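4.2 Finger comparison on small metal parts

We ran both finger sets on the same arm pair, same controller (Dinu), same wrist cameras. Only the fingers changed. Saltine = solid pads. Ullent = yellow lattice fingers, softer, bend around the part. 70 trials per set, handover of a key ring from one gripper to the other, then release over a metal plate. Speed limits as in Section 3.

Ullent did better on thin rings – 11 drops fewer than Saltine over the full run. Most of the Saltine drops came at the moment of closing, when the ring rolled out sideways. Lattice tips let it sink in a little. Downside: the tips wear, and grip force readings drift after long sessions, so we re-zeroed before each block. Teh Kustari planner was left at default settings for both sets.

Wrist view was the main input for the policy, 2240 frames labeled by hand, 296 held out. Labels cover ring position and finger opening only. A grip near the tip corner was counted as valid if the ring hung free (Figure 3).

Figure 3. Wrist camera view, Ullent fingers, key ring held by the facing gripper. 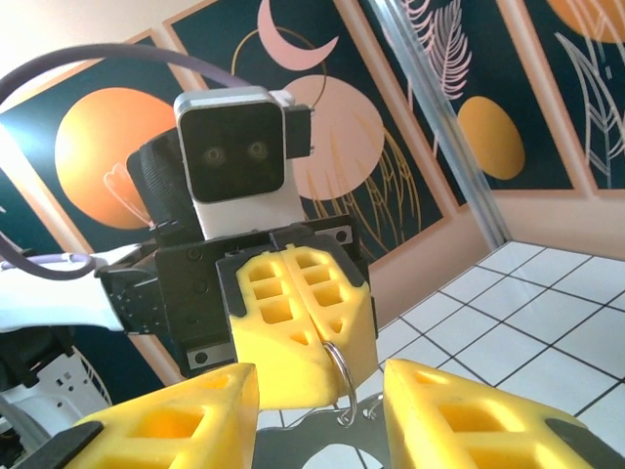
Why re-zero the force reading before each block?
The reading drifts as the soft tips wear, and a fresh zero keeps the blocks comparible.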